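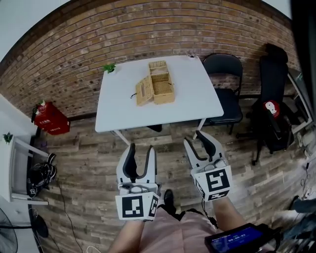 Le panier en osier, couvercle ouvert, sur la table blanche

Odeur de renfermé dans un panier en osier : que faire avant l'été ?

Posté par mirabelle_grince, le 29 juin

Bonjour à tous,

J'ai récupéré un panier en osier à couvercle dans un vide-maison à Ullau. Je l'ai payé 8 euros, ce qui me paraissait une affaire jusqu'à ce que je l'ouvre dans la voiture. Il sent la cave. Pas la cave à vin, hélas, l'autre.

L'osier a l'air sain : pas de taches noires, pas de petits trous, rien qui s'effrite quand on passe la main. Il aurait dormi dans un garage depuis un certain mois de décembre dont la vendeuse n'a pas voulu préciser l'année. Pas de doublure en tissu à l'intérieur.

J'ai déjà essayé de le laisser ouvert près d'une fenêtre pendant une semaine. Résultat : la pièce sent maintenant la cave aussi. Mon entourage me conseille tantôt la javel, tantôt la poubelle, avec à peu près la même délicatesse. Je voudrais m'en servir pour les pique-niques, donc y mettre du pain et du fromage, donc éviter les produits qui parfument le comté.

Est-ce qu'on peut mouiller l'osier sans le déformer ? Et le vinaigre, ça marche ou c'est une légende comme le reste ?

Merci d'avance.

brindille_et_cie
Membre depuis longtemps, trop sans doute

Oui, l'osier se mouille, les vanniers le font tremper avant de le travailler. Ce qu'il supporte mal, c'est de rester humide ensuite. Pas de javel, elle attaque la fibre et laisse des auréoles que vous regarderez à chaque pique-nique.

Je procède comme ceci. D'abord l'aspirateur avec la petite brosse, dedans, dehors, et surtout au fond, dans les croisements, là où s'accumulent les miettes de gens que vous n'avez jamais rencontrés. Ensuite un mélange de 500 ml d'eau tiède et 500 ml de vinaigre blanc, dans un pulvérisateur. On humidifie sans détremper, on frotte à la brosse à ongles dans le sens du tressage, puis on repasse une éponge à l'eau claire.

Séchage dehors, à l'ombre, avec de l'air, couvercle grand ouvert et le panier surélevé pour que le dessous respire. Comptez deux jours pleins. Le plein soleil va plus vite, mais il rend les brins cassants et la charnière du couvercle est toujours la première à protester. Si votre charnière est elle aussi tressée, évitez de tirer dessus tant que c'est mouillé, et calez le couvercle à plat s'il ne tient pas seul.

S'il reste une odeur après ça, une coupelle de bicarbonate dans le panier fermé pendant trois ou quatre nuits. On la remplace et on recommence. C'est lent, ce n'est pas spectaculaire, et ça ne se vend pas en flacon à pompe.

Pour l'odeur de vinaigre, elle part en séchant. Celle de la cave est plus attachée à vous.

tonton_lessive

Moi j'ai mis du marc de café dans le mien. Maintenant il sent la cave ET le café. Je ne dis pas que c'est mieux mais ça fait plus matinal.

Sinon il y a la bombe Pakitz au rayon entretien, ça cache tout. Enfin jusqu'au lendemain.

lin_froisse
Répond surtout aux sujets sur le linge

Je confirme la méthode au vinaigre, avec deux réserves. Si le panier est verni (passez un doigt humide : la goutte reste en perle), le liquide n'entre presque pas et l'odeur vient souvent de l'intérieur, moins bien protégé. Insistez là et laissez le dehors tranquille. Et s'il y a une attache en cuir ou un cordon, traitez-les à part, avec un chiffon à peine humide. Un cordon qui sent le moisi suffit à convaincre le nez que tout le panier est perdu — j'ai recommencé deux nettoyages complets avant d'y penser.

Le marc de café, non. Il tient l'humidité et finit par moisir lui-même. Désolée tonton.

Pour les pique-niques, de toute façon, mettez un torchon au fond et lavez-le au retour. Et l'hiver, ne le rangez pas fermé : glissez un bout de carton sous le couvercle pour que l'air circule. Il y a un vieux sujet là-dessus, le 633, où quelqu'un défend le papier journal avec une passion qui force le respect.

mirabelle_grince

Merci ! Pulvérisateur acheté, panier brossé, je commence par l'intérieur. Je testerai le coup du doigt humide ce soir et je reviendrai dire ce qu'en pense le comté.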